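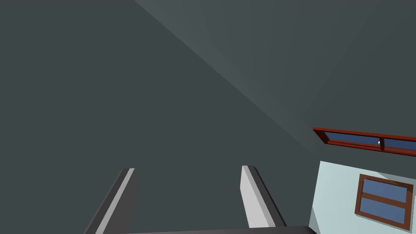
Kusden opened its doors on 2026-03-09, and we went along with a shopping list and no money, our budget round being in August. There were 70 of us in a hall laid out for 200, so the coffee held up nicely.

The Fivura people quoted an arm. The gripper was a separate line, the mount another, and the simulator license came by the seat, 2 seats minimum. Training was "included," a word that got smaller as the morning went on.

Nistor had the better pitch: rent the software for 11 weeks, try your parts on it, then decide about hardware. I asked what happens to our files in week 12. Somebody went to find out.

We came home with a Gritik tote bag and a draft budget with two lines for simulation and a question mark for everything that bolts to the floor. Quotes are due by the end of the month.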